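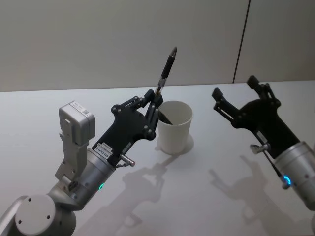

What did the club spend the second half of the grant on?
Mostly on table time. The Lovbridge students picked one job, putting pens into a cup with two arms, and the money paid for their bench hours, spare finger pads and the bus to Pattinasarany for the regional meet.

Progress report to the Geton Fund, 13 August 2019

Hi all! I promised you something shorter than last time, so I'll try (no guarantees, I get carried away with this group).

We had 52 students sign up for the summer, which is way more than I planned for, and we split them into teams of 4 or 5 so everybody gets a real turn at the controls. Each team writes its own routine for the pen job in Floter, our homegrown scripting tool, and then swaps with another team to try to break it. They love that part!

The tricky bit is getting a pen over the rim. Teams started out driving straight at the cup and knocking it over, so now most of them come in high and lower the pen slowly. One team keeps the other arm in close to the side of the cup while they do it, and a couple of others have copied the idea. 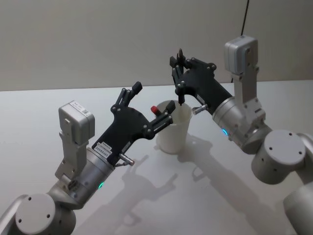

Lining a pen up with the rim of the cup, both arms in close.

Three teams have a routine they're happy to show at the meet. The rest are still fussing with grip and timing, and I've told them that's fine. We're a little behind on the written logs, my fault, I let them slide in July and we're catching up now.

Money-wise we're on budget except for finger pads, which wear out faster than I guessed. I'd like to move what's left in the printing line over to pads, if that's okay with you. Could you let me know before the end of August? I need to get the order in before school starts.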